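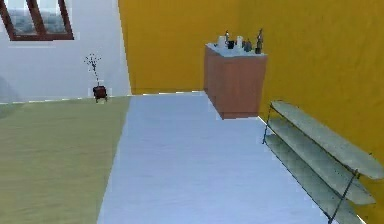 Monday, March 17, 2025

Zerkora hub, rear, second strip-down. Same complaint as before: play at the rim under load, nothing felt on the stand. Drive side bearing rough over part of a turn, non-drive side fine. Pulled both anyway. Seat on the drive side measures clean, no ovality I can find with the bore gauge.

Axle has a polished band where the inner race sits. Suspect the race has been creeping. Retaining compound on the new one, left overnight before preload.

Spokes: 2 on the non-drive side well down on tension, both next to the valve hole. Tension meter reads 17 to 18 on the rest of that side. Brought them up a quarter turn at a time and rechecked dish. Rim is true enough for the Mallham hill climb, would want another look before a full road season.

Freehub pawls cleaned, light oil only. The grease from August had gone stiff and two springs were slow to return.

Testa wheel (front) — no work needed apart from rim tape. Valve hole edge was sharp, dressed with a round file.

Road check on the Vodavbridge loop, nearly 300 m of climbing, out of the saddle on the steep part. No click. Brake rub gone at the same pad gap.

To do: order spare bearings, same size, contact seals. Recheck tension after the next long ride and write the readings on the card.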